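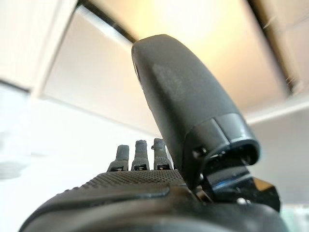
Robotic hand, thumb side

Children's history > Reading and book lists
Abridged or full for the Edinska Lives?

marrowfield
My daughter is in Year 4 and has got properly into the Edinska Lives after borrowing the one on the polar explorers from school. I want to buy a few for home. There seem to be two versions of each, the full one and a short one that Costent sells in a slipcase. The short ones are 40 pages each and the slipcase has 6 in it. She reads well but gives up if a chapter drags. Has anyone had both in the house? I can't find a page that shows them side by side.

oldquarto
Full. The short ones are the childhood chapter, one battle or discovery, and a page of dates. My son finished one in the bath and couldn't tell me why the man was famous.

tansy_b
We have the slipcase and I disagree with the above. For Year 4 the short ones are fine. The childhood chapter is the bit they remember anyway, and mine went on to ask for the longer books at the library. Start short, see if it sticks. The type is a decent size too.

oldquarto
The childhood chapter is my complaint. Every one of them has an animal story in it. Boy tames a pony, girl rescues an owl, and then they grow up to be brave. There is never a source given. The full editions at least have a note at the back saying which stories come from letters and which were told years afterwards by somebody who wanted to sell a book.

tansy_b
An eight-year-old isn't going to read the notes at the back.

oldquarto
Mine did. And if she doesn't, you can.

hobbinsgate
Former primary teacher. I used both in class for years. The short ones worked for a group reading aloud, a page or two each, and it was over in an afternoon. For a child reading alone I'd go for the full ones and tell her she can skip. The chapter on schooling is nearly always the slow one. The Flirura series is also worth a look if you can find it. It's out of print but turns up in charity shops, blue spines, and the maps are far better than anything in the Edinska books.

marrowfield
Thanks all. I didn't know about Flirura. Is that the one with the fold-out timelines?

hobbinsgate
That's the Kovačević Junior Atlas, different thing, but it goes well alongside. The timeline runs along the bottom of each double page, so you can see who was alive when. Check the fold-outs are still in before you pay. Two of the copies I bought had them torn out.

pennyloaf
I've got 17 of the full Edinska ones, mostly second-hand, and they vary a lot depending on who wrote them. The queens and the engineers are good. The generals are weaker, and the one on the canal builders is dull from start to finish. I wouldn't buy a set of either version without looking through it first. 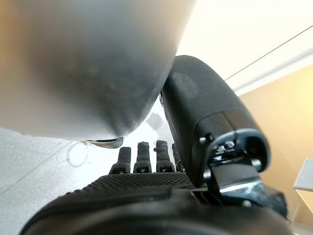 The abridged generals have a particular fault, and it's the people standing next to the famous one. In the full book there's a quartermaster who kept the army fed for a whole winter and a sister who wrote half the letters. In the short version they are still there, but as "a friend" and "his family", with no names. It's like the picture, where the hand's thumb is sharp and the big rounded grey thing right beside it is a blur. You know something large is there and you can't say what. My two never asked about any of those people until we read the long one.

tansy_b
I'll give you that about the generals. Ours has a whole siege in one paragraph. The scientists in the slipcase are better, there's less to cut.

oldquarto
I can agree with that. The one on the astronomer was decent even short.

quillandrook
Nobody has mentioned price. The slipcase costs roughly the same as 2 full ones bought new. If she gets through them quickly you have spent the money on a few afternoons. On the other hand they are light and ours have been on every train journey since August.

marrowfield
That is dearer than I thought. I think I'll get one full one, probably an engineer, and look for a short one second-hand to compare. Does anyone know if Costent will sell them singly?

quillandrook
Not on the website. The shop will split a set if the slipcase is damaged, you have to ring and ask. Try on a Thursday, the person who does children's is in.

pennyloaf
If you get the engineer, look for the later printing with the green cover. The earlier one has the bridge diagram printed upside down — mine still has a pencil arrow in it from whoever had it before.

hobbinsgate
Mine's the early one as well. Never noticed the diagram, I'll have to go and look.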